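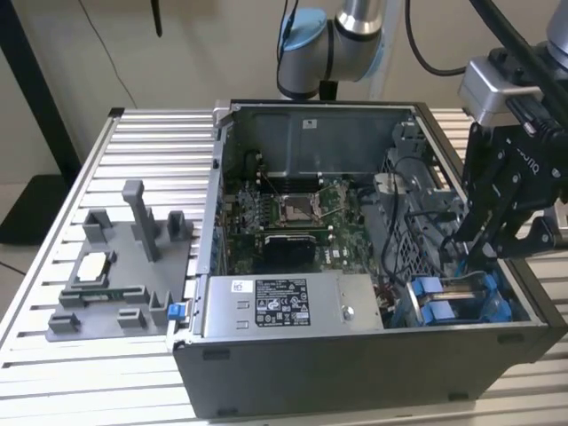 3 min read

Why does my wallet say the transaction is "unconfirmed" when the other guy can already see it on his end?

Seeing it and having it confirmed are two separate steps. Your wallet broadcasts the payment, other computers on the network pass it along, and his wallet picks it up within seconds. It only counts as confirmed once a miner puts it in a block.

Okay, follow-up from me, same poster, because that helped but now I'm worried about my own payment. I sent some bitcoin from my Vover wallet on Sunday to pay for a secondhand graphics card, and I picked the cheapest fee because I'm cheap. It's been sitting there ever since. The fee was 385 satoshis total, and the wallet shows it as "pending" with a little spinning thing. Can I get it back, or is it just stuck forever? The seller is being nice about it so far but I don't want to push my luck.

blocky_in_murnport

It's not stuck forever, don't panic! I had one hang for days last September and I was refreshing the page like a maniac. You've got a couple of ways out.

First thing, open the transaction in Vover and look for a button that says "bump fee" or "speed up." It's only there if replace-by-fee was switched on when you sent it. If you have it, tap it and set a higher fee. I went up to 745 satoshis on mine and it went through before I'd finished dinner, but please don't copy my number, fees move all day long and yours depends on how big the transaction is in bytes (not how much money you're sending, which confused me for ages). Check what people are paying right now and go a bit over that.

If there's no button, the seller can help. He can spend the incoming coins to himself with a fat fee, and miners have to take both together to collect it. It's called child-pays-for-parent. His wallet has to let him spend unconfirmed coins, though, and plenty of them won't. You can do the same trick from your side if your payment left you some change.

Whatever you do, don't make a brand new payment to him from different coins while the first one is still floating around. Both can go through and then you're asking a stranger for a refund.

satsandsnacks

just wait. mine dropped out by itself after 2 weeks and the coins were back in my balance

janolent_refugee

Waiting can work, but I'd be careful with that one. Each node decides for itself when to forget an old transaction, and anybody can rebroadcast it, so "dropped" on one site doesn't mean it's gone everywhere. I moved over from Janolent and my old wallet kept rebroadcasting a payment I thought was dead. I paid the guy a second time and yep, they both confirmed. He sent it back, minus the fee, and I was out 69 bucks for a while and felt pretty dumb.

If you really want to cancel, use replace-by-fee and send the same coins back to an address of your own at a higher fee. Once that one confirms, the old one can't. Then you can pay the seller again with a normal fee and sleep at night. And if anyone messages you offering to "unlock" it in exchange for your seed words, block them. I got two of those the same evening I posted about mine.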